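Research > Domestic Practice > Working Papers
Overview | Sections | Figures | References | Contact
Filed under: Household routines, Shared rooms, Small appliances

4.2 The cooker and its pot

Anyone who has kept house with a rice cooker will know that it is really two objects, and that a good part of owning one lies in bringing them together and taking them apart again. The pot goes to the sink, to the rice sack, to the table, and back into the body, and the lid has to be standing open at the right moments for any of it to go smoothly. In the household diaries we collected for the Noiphan study, this small traffic came up far more often than cooking itself. Of the 561 entries that mention rice, 200 are mostly about where the pot was set down. We had not planned to give the matter a section of its own, but the diarists cared about it, and after a few weeks of reading them so did we.

The shared room at Serport gave us a chance to think about the same question away from a kitchen counter. There the cooker stands on a white table in company with other things, and the pot has to find its place among them (Figure 2). 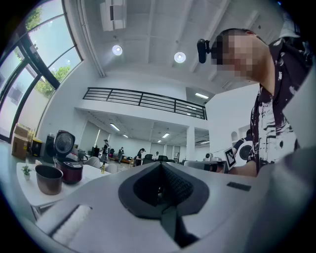

Figure 2. The shared room at Serport: rice cooker with the lid open, inner pot in front of it, potted plant beside the pot.

Our diarists had strong feelings about the spot directly in front of the cooker. Some called it the natural place, the one the hand goes to without being told. Others kept it clear on principle and put the pot to the side, so that the lid could be closed without leaning over anything. Jummai Ugwu, who read and coded the Karnach diaries with great patience, suggested that we treat the two habits as "front keepers" and "side keepers," and we have kept her terms throughout — partly for their usefulness and partly, we admit, out of affection.

A second theme is the company the cooker keeps. Plants, bottles and boxes drift toward a table and stay there, and a diarist from Gavmont wrote in April that she had moved the same plant every evening for a month before it occurred to her to move the cooker instead. A room used for several purposes invites this kind of drift more than a kitchen does, and light has a say in it too, because plants get placed where the windows are and everything else is then arranged to suit them.

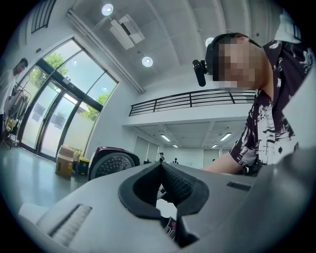 We would therefore be careful about reading a crowded table as an untidy one. Several of the front keepers described tables that sounded very full indeed, and yet they could put a hand on the pot in the dark — one of them said she often did, at five in the morning. Section 4.3 takes up the lid, and the question of when people choose to leave it open.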